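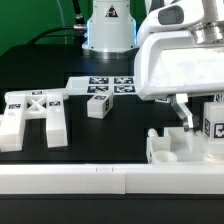
## Tovville's marker kit, in use

Devendra Pandey bought the Tovville assembly kit for his lab in Nonemstead in March. The printed white parts carry square fiducial markers. "The arm needs a pose, and the tags give it one," he says. Setup took him 11 minutes.
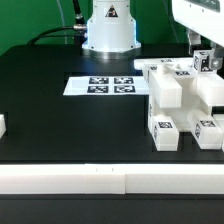
## Parts and wear

Nisha Ahuja, who runs the trials, keeps the four-marker reference flat on the black table. "If that moves, I recalibrate." She has reprinted 2 parts in 14 weeks.

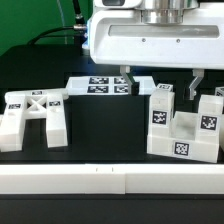 *Fingers open, with the H-shaped part at left and the U-shaped holder at right.*

Her complaint is with tags seen at a steep angle. "A narrow view of a side face gives a poor estimate. I want two faces visible." Pandey would like spare tags in the box and a better manual.

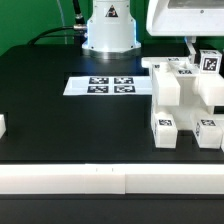 *Block fixture at right, long white rail along the front.*

Both would order again. Ahuja would ask for matte tags.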